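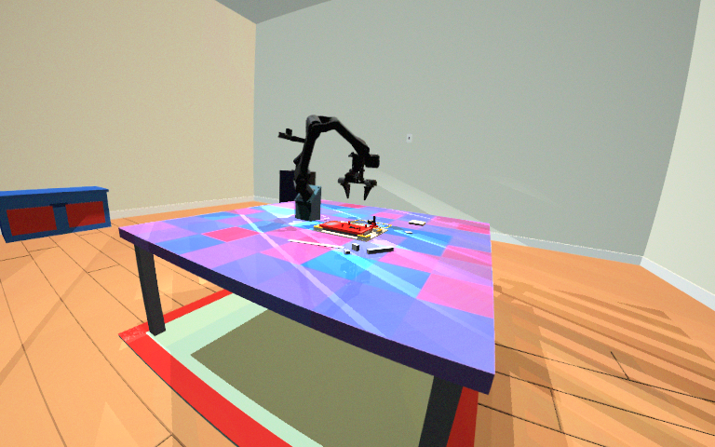
Cena de simulação, braço sobre a mesa de azulejos, garra aberta por cima da peça vermelha.

20 de junho de 2026

Caderno da bancada, parte do orçamento (a parte chata, eu sei, mas se não escrevo agora esqueço metade).

Passei a manhã com a Anjani a tentar decidir o que compramos primeiro e acabámos, como sempre, a discutir a mesa. No simulador a mesa é enorme e quadrada, o braço está montado lá atrás e sobra tampo por todos os lados. Na sala verdadeira não sobra nada! A bancada que temos é estreita, está encostada à janela e abana quando alguém fecha a porta. Portanto, antes de falar de garras e de braços, há uma linha na folha que diz «mesa» e que até ontem estava em branco.

Medi o espaço outra vez. Se tirarmos o armário velho das ferramentas cabe uma mesa quadrada decente, mas fica apertado para passar com o carrinho. A Anjani prefere uma mesa mais pequena e um tampo aparafusado por cima, que se possa trocar. Eu gosto da ideia do tampo trocável, gosto menos de ter de o furar. Fica para decidir com o catálogo da Livar à frente, que tem perfis de alumínio e pés reguláveis e entrega em 14 dias, dizem eles.

Agora o braço. Temos duas propostas em cima da mesa (a estreita):

Damisska: braço novo, controlador incluído, garra à parte. Formação incluída no preço, coisa que a Azadeh acha essencial e eu acho simpática. O prazo é que é mau, e na última chamada já falavam em depois do verão.

Buschmann: braço recondicionado, mais barato, com garantia curta. O vendedor respondeu às perguntas todas no mesmo dia, até às parvas, e isso para mim conta muito. Falta saber se as peças de desgaste ainda se fabricam. Pedi por escrito.

Para a garra andamos a usar no modelo uma de dois dedos em ponta, e para apanhar coisas miúdas parece-me o caminho certo. O que espalhámos à volta do conjunto é exatamente o género de coisa que nos vai dar trabalho: uma vareta branca fina quase deitada no tampo, um cubinho cinzento-escuro, um bloco achatado e comprido. A vareta é a minha preocupação. Com dedos em ponta talvez se consiga, com dedos largos tenho dúvidas, e não quero gastar dinheiro numa garra que só sirva para o cubo. A proposta da Grostbridge traz dedos intermutáveis por 309 euros o jogo, e estou inclinada a pedir dois jogos logo de início (os dedos partem-se, perdem-se, vão parar ao bolso da bata de alguém...).

A Azadeh perguntou, e bem, se não estamos a orçamentar para a simulação em vez de orçamentar para a sala. Tem um bocadinho de razão. Na simulação ninguém paga o tampo brilhante, por exemplo. Aquele reflexo comprido e claro que atravessa os azulejos roxos e azuis é bonito e é um tormento para a visão, e se comprarmos um tampo polido vamos ter o mesmo problema com a luz da janela. Então: tampo mate. Escrito, sublinhado, não voltamos a isto. Quero manter as cores berrantes na simulação, para variar, mas o que se compra é mate e de uma cor só.

Outra coisa que saiu da conversa, o gabarito da peça vermelha. Está modelado com o rebordo amarelo e branco, e do lado direito da peça há aquele grupo de partes pretas em pé, mais altas do que tudo o resto ali. A Anjani quer imprimir o conjunto inteiro cá dentro. Por mim, imprimimos a base e mandamos fazer fora só as partes altas, que são as que vão levar pancada quando alguém se enganar na altura de aproximação (eu, provavelmente eu). Ela ficou de ver quanto filamento resta, e eu de pedir preço. Encontrei no caderno de maio um orçamento antigo para uma coisa parecida, 416 euros, e assustei-me, mas era em alumínio e com acabamento. Em plástico maquinado há de ficar bem abaixo.

Lista do que a folha ainda não tem e devia ter:

cabos e calhas (esquecemo-nos sempre dos cabos!)
botão de emergência, mais um de reserva
barreira ou cortina para o lado da porta
transporte e descarga, que a Damisska cobra à parte
tomada nova na parede do fundo; na simulação há uma plaquinha branca na parede por trás do braço, mesmo a jeito, e na sala a tomada mais próxima fica do outro lado do corredor
margem para asneiras

Sobre a margem, pus cerca de 30 por cento em cima das peças pequenas e nada em cima do braço. A Azadeh achou muito. Eu lembrei-lhe as ventosas do projeto anterior e ela deixou de achar muito.

Ficou também a questão da altura de montagem. No modelo o braço assenta num bloco verde-azulado direto sobre o tampo e, com a garra virada para baixo, ainda fica folga por cima das peças. Se formos para o recondicionado, a base é mais alta, pelo menos a julgar pelo desenho que mandaram, e tenho de refazer as contas do alcance com as medidas reais. Não assino nada antes disso. Anjani, se leres isto antes de mim amanhã: o desenho está na pasta das propostas, o ficheiro mais recente é o segundo, o primeiro tem as cotas trocadas.

Quanto ao calendário, a minha ideia é encomendar já a mesa e os dedos, que servem para qualquer dos dois braços, e esperar pela resposta da Buschmann sobre as peças de desgaste. Se vier um «sim» claro, vamos por aí e sobra dinheiro para uma segunda câmara. Se vier conversa, ligo à Damisska e tento arrancar-lhes uma data a sério. A Azadeh quer ver as duas hipóteses lado a lado numa página só, com os totais já com IVA, e tem razão outra vez, porque da última vez comparámos um preço com imposto e outro sem e foi uma vergonha.

Por fazer: página comparativa (eu), filamento (Anjani), eletricista (Azadeh conhece um), medir a porta, que a mesa montada talvez não passe.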